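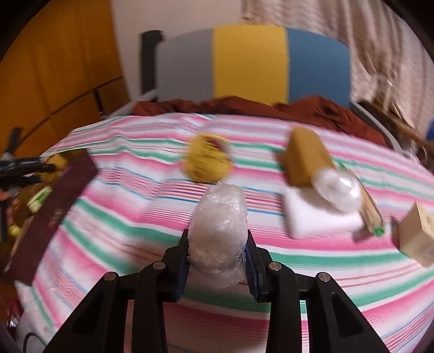

Visit to Verar, July 14, 2018

Gijs Van Dijk and I went to see the Rulonier, a hand-held gripper that Verar is selling as a kit. You get two grippers, a charging base, spare pads and a year of the Sedel software. The price is 745 for the kit, or 255 for a single gripper with no software. Our workshop has been using a much older tool since February and we wanted to know if this one was worth the change.

Honeylyn Aquino met us and went through the kit first. Each gripper is used in one hand and weighs 732 grams, almost all of it in the grip, so the wrist does not tire as quickly as we had feared. Gijs worked with a pair for half an hour and had no complaint except that the trigger is stiff for the first few minutes. The battery is changed from below with a coin.

Soft packaging was what we most wanted to try. Our old tool drops anything in a thin bag. The Rulonier did well with crinkled plastic as long as you took hold low down, and poorly if you went for the loose end.
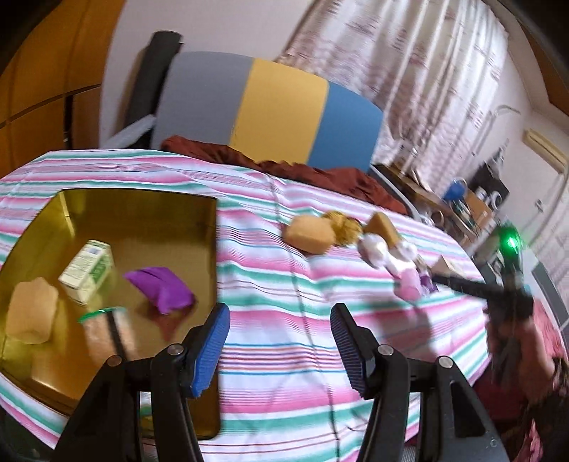

Sorting is the job Verar has in mind for most buyers, and there is a printed guide with 12 practice tasks, from single items to mixed groceries. Honeylyn prefers people to start with a deep bin and a spread of odd shapes beside it, on a table with a cloth. The ribbed blue pads grip well and can be swapped without tools. A bin with a shiny inside is harder work for the software – Sedel lost track of the fingers twice while Gijs was reaching into one, and had to be restarted.

Repairs are handled by a firm called Wiriya, with a wait of two weeks. Pivot pins and pads can be bought separately. The linkage bars cannot, which seems a pity on a tool at this price.

We have asked for one kit on a month's loan. Gijs will write up the results when it goes back.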